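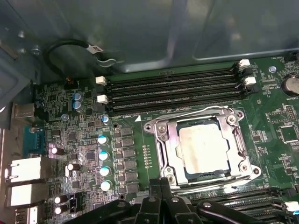
Figure 7.1 A processor held in its socket by a metal loading plate, with the residue of old thermal paste on the heat spreader.

Chapter 7
Heat and Its Movement

Contents of this chapter
7.1 Temperature and heat
7.2 Conduction
7.3 Convection
7.4 Radiation
7.5 Joints, gaps and surfaces
7.6 Keeping buildings warm
Review problems

Before you begin
You should be able to use the units of energy and power introduced in Chapter 3, and to rearrange a simple equation with three terms. Students who have not met the kinetic model of matter should read Section 5.2 first.

Introduction

A stone floor feels colder to the bare foot than a rug lying on it, although both have stood in the same room all night and a thermometer gives the same reading for each. The difference lies in the rate at which energy leaves the foot. Stone carries energy away quickly, and the skin cools. The rug carries it away slowly, and the skin stays close to its usual temperature. Our sense of touch is therefore a poor thermometer, and much of the early confusion in the study of heat came from trusting it.

This chapter is concerned with how energy moves from a hotter place to a cooler one. The subject has practical importance in almost every trade. Bakers, plumbers, builders and the designers of electrical equipment must all decide whether they wish energy to pass easily through a material or to be held back by it, and the same few principles serve them all.

7.1 Temperature and heat

The words temperature and heat are used loosely in daily speech, but in physics they have separate meanings. The temperature of a body is a measure of how vigorously its particles are moving, on average. Heat is energy in the course of being transferred because of a difference in temperature. A body does not contain heat; it has internal energy, some of which may be transferred to its surroundings.

A cup of tea and a full bath may be at the same temperature, yet the bath will take far longer to cool. It contains more water, and a greater quantity of energy must leave it for each degree by which its temperature falls. A spark from a grinding wheel, by contrast, is at a very high temperature but has so little mass that it can usually land on the hand without causing a burn.

When two bodies at different temperatures are placed in contact, energy passes from the hotter to the cooler until both reach the same temperature. They are then said to be in thermal equilibrium. Energy continues to be exchanged between them after this point, but in equal amounts in each direction.

Worked example 7.1
An electric heater rated at 200 W is switched on for 38 s. Calculate the energy it transfers.
Energy = power × time
= 200 × 38
= 7600 J
The heater transfers 7600 J, or 7.6 kJ.

7.2 Conduction

Conduction is the transfer of energy through a material without any movement of the material as a whole. In a solid, the particles vibrate about fixed positions. Those in the hotter part vibrate more strongly and disturb their neighbours, which disturb theirs in turn. In metals there is a second and much faster process. Some of the electrons are free to move through the solid, and they carry energy with them as they travel. This is why good conductors of electricity are, as a rule, also good conductors of heat.

The rate at which energy is conducted through a slab depends on four things: the area of the slab, its thickness, the difference in temperature between its faces, and the material of which it is made. Doubling the area doubles the rate. Doubling the thickness halves it.

Gases are poor conductors, for their particles are far apart. Many insulating materials, among them wool, feathers and foamed plastics, owe their usefulness to the air trapped inside them. If such a material is crushed or soaked, the air is driven out and the insulation suffers.

The same fact explains a difficulty met wherever two solid surfaces are pressed together. However smooth they may appear, the surfaces touch only at their high points, and the spaces between are filled with air. A thin layer of thermal paste is commonly spread between a processor and the metal block which cools it, so that the air is replaced by a substance that conducts better. Too thick a layer defeats its own purpose, as the paste conducts less well than the metal on either side. The question is treated more fully in Section 7.5.

Case study: the drying sheds at Ostetti

The timber yard at Ostetti dries sawn boards in long heated sheds. In a study of the older buildings, the engineer Daryna Hladun compared the energy supplied to each shed with the energy needed to dry the boards. The losses through the walls proved smaller than the owners had supposed. Most of the waste occurred at the roof, where warm air collected against bare metal sheeting.

A layer of insulating board 125 mm thick was fixed beneath the sheeting of one shed, and the others were left as they were for comparison. The study is taken up again in Section 7.6, where readings from the Waroder shed are set out in Table 7.4.

Questions on Sections 7.1 and 7.2

1. Explain why a metal spoon left in a pan of soup becomes too hot to hold, while a wooden spoon does not.
2. A kettle transfers 1293 J of energy to its surroundings in one minute. Calculate the average rate of transfer in watts.
3. Two thin blankets are often warmer than a single blanket of the same total thickness. Suggest a reason.
4. State how the rate of conduction through a window would change if the area of the glass were halved and its thickness doubled.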